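Home | Gallery | Workshops | Visit | Contact

The Flower Table at Bosthorpe

Spring has taken over our Bosthorpe studio! We spent most of April pulling artificial stems out of boxes, and I still get excited every time a new color comes up. Everything gets spread on the white table first, then we start playing with what goes next to what.

Red rose in the middle, blue hydrangea up top – I could look at this pairing all day. The loose leaf sprigs go in last.

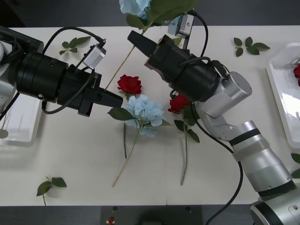

Coming Next: The Linano Table

Linen runners, small jars and 134 more stems to sort through, most of them white or cream. I can't wait to see them next to the greens!

The Derkach wreaths get their own page once the ribbon is here. We have 500 feet of it on order, in a mossy green that goes with nearly everything.

Gallery updated Monday, May 3, 2021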